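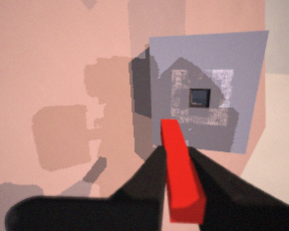 Carmela Carretero had the coffee going before I got my coat off, and she had already decided I would be staying for lunch. She has lived in Lidville all of her 79 years, and for most of them she has baked the bread that her neighbors eat, first in her father's shop and then in her own place, Plolletti, which she handed over to her nephew Teodoro Iglesias last May.

"Handed over is a big word," Teodoro called from the back. "She was here at four this morning."

"I was awake," she said. "What was I going to do, look at the ceiling?"

She started at 19, when her father's hands got bad – he could shape a loaf but he couldn't lift the sacks any longer – and she says she cried most of that first winter. The oven burned wood then and had moods of its own. Her father never wrote down a recipe, so she learned by standing next to him and getting it wrong. "He would press the dough with one finger and say, no, not yet. I'd say, how do you know? And he'd say, press it. So I pressed it. It took me 2 years to feel what he was feeling, and then one morning I just did." 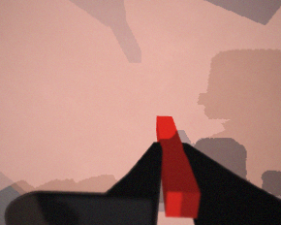

The rye is what people drive in for, and she is a little put out by that, having always thought the plain white loaf was harder to do well. Her old friend Inmaculada Aranda, who came in for a half loaf and ended up sitting with us for an hour, disagreed with her warmly and at length. They have been having this argument since they were girls, as far as I could tell, and neither one has given an inch.

I asked whether she minds the changes, the new mixer and the later opening hours. She took her time over it, buttering a slice of bread for me while she thought.

"The mixer I like," she said. "My shoulders like it. The hours, well, people get up later now. But he takes the rye out too early, and I've told him so."

"It's the same time you took it out," said Teodoro.

"It's a different oven," she said, and passed me the jam.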